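Home | Opinion | Field Notes | Archive | Contact

A Silent Stop Is Still a Fault

In September a two-arm cell at Zuvard stopped 14 times in one shift. The log recorded 2 of those stops. The other 12 were cleared by hand, and the operators went back to work. The controller treated a brief loss of gripper signal as a pause, and a pause did not need a record.

I think that setting is wrong and should not ship as a default. Benavides, which wrote the control software, holds that short dropouts are normal and that logging them buries the serious entries. The limit was 125 milliseconds. An arm can travel a fair distance in that time, and the fingers may hold or release depending on the last command received.

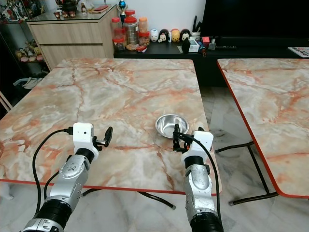
Cable routing deserves the same attention as the software. A signal line that bends with every wrist move will wear, and wear shows up first as short dropouts. Where a cable loops out of the top of the gripper housing and runs down beside the arm, as on the left one, I would inspect the loop at both ends of its travel. Six minutes per shift covers it. Log every dropout, whatever its length, and let the reader filter.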